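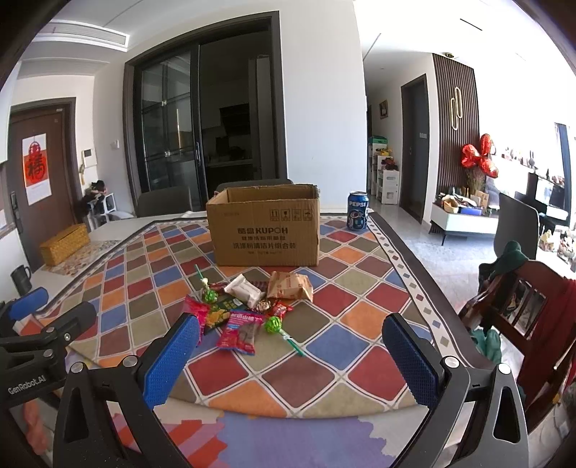
Unit 5: Mixed-Age Classes and Single-Grade Classes

Reading for this unit: the Melness packet, first two chapters. Bring it on 2nd October, please — we will mark it up together.

What we mean by the terms

A single-grade class groups children by birth year. A mixed-age class puts two or three years in one room, usually with the same teacher for the whole span. A "split" class looks similar but is a different thing: two grades share a room because enrollment was uneven, and each still follows its own program. Please keep these apart in your essays!

Two schools to compare

Sudside Elementary has 530 students, all in single-grade rooms. Parisi School has 600 and runs mixed-age rooms up to third grade. I love this pair, as the two buildings use the same reading series and you can look straight at how lessons are grouped.
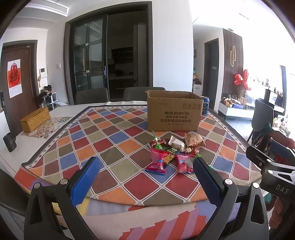

At Parisi a child may read with older classmates in the morning and do math with younger ones after lunch. Sudside teachers form reading groups too, but inside one grade, and they reshuffle them in January. Watch how each school handles a child who is ahead in one subject only — this is where the best discussions start.

Written work

750 words on one question: what does a teacher need to know about a child before choosing a group? Use one example from each school. The Plirum observation sheet is fine for your notes, but hand in the essay only.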